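Cómo preparar un puesto compartido con dos brazos (y que tu equipo no te odie)

Llevo ya una temporada montando puestos de clasificación en el taller de Pavach, una papelería técnica donde preparamos lotes de material escolar y de oficina, y me escribís bastante preguntando por dónde empezar. Pues venga, os cuento cómo lo hago yo, con los tropiezos incluidos.

Paso 1. Habla con quien hace el trabajo a mano

Antes de atornillar nada, siéntate una mañana con la persona del puesto. Yo lo hice con Dong-geon Yeo, que prepara estuches a una velocidad que da vértigo, y me llevé 23 notas en la libreta. Casi ninguna iba de velocidad: iban de muñecas cansadas, de cajas mal puestas y de tener que levantarse cada dos por tres a por rotuladores. Apúntalo todo, aunque te parezca una tontería.

Paso 2. Decide qué se queda en manos humanas

En nuestro caso, los brazos cogen y dejan piezas sueltas, y las personas revisan, cierran el estuche y deciden qué hacer con lo raro (un capuchón rajado, un color que no toca). Ponlo por escrito y cuélgalo en el taller. El primer mes no lo hicimos y hubo un lío tremendo con quién tenía que parar la máquina. 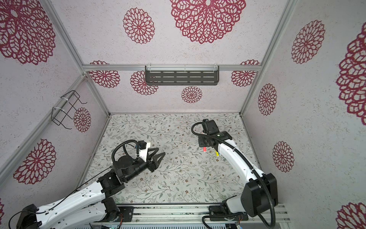

Paso 3. Reparte las tareas entre los dos brazos

Yo empiezo siempre con un solo brazo trabajando y el otro quieto, y no paso a los dos hasta que el turno entero se siente cómodo. Con material de escritura conviene probar con piezas finas y de colores vivos, como esa roja y la amarilla que asoman bajo la pinza derecha mientras la izquierda espera abierta sobre el tapete. Al ir los dos brazos en el mismo raíl, marca bien hasta dónde llega cada uno – y haz la prueba despacito, por favor, con alguien al lado de la parada.

Paso 4. Cambia los horarios, también

Esto me costó entenderlo. Si metes un puesto así y dejas los turnos igual, alguien acaba mirando una máquina ocho horas, ¡y eso cansa muchísimo! Nosotros rotamos cada 51 minutos (sí, un número feo, salió de cuadrarlo con las pausas). Emrys Gwynne, que venía de almacén, ahora pasa parte del día corrigiendo agarres y dice que echa de menos charlar en la mesa larga. Tiene razón, así que hemos recuperado un rato de montaje en grupo por la tarde.

Paso 5. Lleva un cuaderno de fallos

De papel, con un boli atado. Hora, pieza, qué pasó y quién lo vio. El nuestro tiene ya más de 604 líneas y lo repasamos juntos durante 20 minutos antes de tocar ningún ajuste. Si algo se repite con la misma pieza, la apartamos y se prepara a mano hasta nuevo aviso.

La semana que viene me pongo con las bandejas de salida, que todavía las cambiamos a pulso. Si tenéis un sistema que os funcione, dejádmelo en los comentarios.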